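**Parnitz lab compares two gripper controllers on soft goods**

October 2025

The handling lab at Parnitz has published first results from a side-by-side trial of two gripper controllers, the Flaseck current-limit unit and the newer Lei position-and-force unit. Both were run on the same arm with the same two-finger gripper. Only the controller and its wiring were changed between runs, and the finger pads were replaced once, at the changeover.

The trial covers 217 grasp attempts on fabric bags, pouches and small open containers. The lab chose soft goods after a shorter test in August, in which rigid boxes and blocks showed no useful difference between the two units. Both controllers closed on a box, met resistance and stopped. Cloth resists very little until it is fully pinched, and the point at which a controller decides it has a grip can vary a good deal.

Each attempt starts with an approach pass. The arm moves over the work surface at low height, and the wrist camera is used to find the part and the nearest edge. Exposure is locked before the pass so that pale surfaces are recorded the same way from one run to the next. The lab reports that low approaches gave better edge positions than high ones, but left less of the surface in view and made it easier to miss a part near the border of the image.

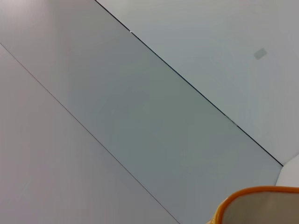
Why is the exposure locked before each pass?

With automatic exposure, the camera changes its brightness as the arm moves, and the edge finder then reports the same edge at slightly different positions. Locking the setting removes that source of error from the comparison.

After the approach, the gripper lowers to the part and closes. The Flaseck unit closes at constant speed and stops when motor current passes a set limit. The Lei unit closes in two stages, fast to a preset opening and then slowly while it watches both finger position and estimated force. The second stage adds to the cycle time, and the lab had expected this to be its main drawback.

A grasp was scored as held if the part stayed in the fingers through a lift, a short sideways move and a stop. Of the 217 attempts, 123 were made with the Lei unit and the rest with the Flaseck unit. The numbers are uneven because the Flaseck runs were ended early when a connector on the controller side had to be replaced. The lab has not published a success rate for either unit and says it will do so only when the two sets are the same size.

What it has released is a list of failure types. With the Flaseck unit, the most common fault was an early stop: a thick seam or folded hem raised the current, and the controller reported a grip before the fingers had fully closed. With the Lei unit, early stops were rare, but the slow stage sometimes timed out on very thin cloth. The time limit was raised to 8 seconds partway through the trial, and timeouts before that change are listed separately.

Bags with piped or corded edges were treated as a group of their own. A raised edge gives the fingers something to close behind, and both controllers handled these parts more evenly than flat pouches. Zippers were a mixed case. The lab advises setting the grasp point to one side of the zipper tape where the part allows it, as the tape is stiffer than the cloth next to it and can twist the bag during the lift.

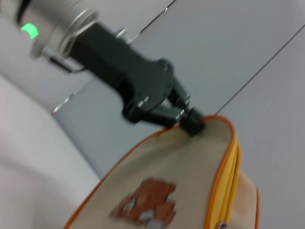
Does a higher closing force give a better hold on fabric?

Only up to a point. Past that, the added force flattens the cloth between the pads and does little to stop it from slipping, while pad wear goes up. The lab kept the same force ceiling on both controllers for this reason.

Camera settings are also under review. Wrist images taken during the lift are often blurred, and the slip check, which compares the part's position in successive images, discards those that fall below a sharpness limit. In fast lifts, over 20 images in a row were discarded in the worst run. A shorter exposure with more light is to be tried next, along with a slower first stage of the lift.

The remaining Flaseck runs will be made with the new connector and the same part set. The lab also plans to add a third controller, sold under the name Model, which uses the same mounting pattern and needs no change to the arm program. Log files and the settings used for each controller are available from the Parnitz lab on request.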